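Why do we wash our hands with soap?

By Jeanie Moffat, for the Kungate Children's Health Pages

Have you ever come in from the garden, with mud right up to your elbows, and heard a grown-up call out "Hands!" before you'd even got your shoes off? I certainly did, and I used to hold my fingers under the tap for one quick second and hope that would do. (It didn't, and my gran always knew.)

Mud is easy to spot, but germs are another matter. Germs are living things so tiny that you could line up 1000 of the common sort called bacteria and the whole queue would only be a millimetre or two long. Viruses are smaller still! Plenty of germs do us no harm at all, and some of the ones in your tummy are very helpful, but a few can give you a cold, a cough or a nasty upset stomach.

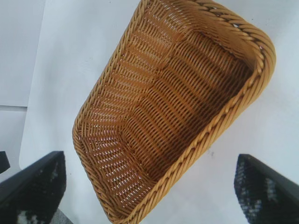 Now, germs can't walk and they haven't any wings, so they have to hitch a lift. Hands are a favourite way to travel. You touch a door handle, then you rub your eye or pick up a biscuit, and in they go.

So what does the soap do? Your skin has a little natural oil on it, and germs and dirt stick to that oil. Water on its own slides over the top, rather as rain does on a duck. Soap is clever stuff, though: one end of each tiny bit of soap likes water and the other end likes oil, so it grabs hold of both, and when you rinse, away they all go together down the plughole. Soap can even pull some germs to pieces.

Wekesa Temba, a school nurse in Bindwood, teaches his classes to sing "Happy Birthday" twice through while they scrub. Do the backs of your hands, in between your fingers, your thumbs (people always forget thumbs!) and under your nails. Then rinse, and dry them well on a clean towel, as germs move about more easily on wet skin.

Wash before you eat, after you've been to the loo, after blowing your nose and after stroking the dog, even if he is a very clean dog.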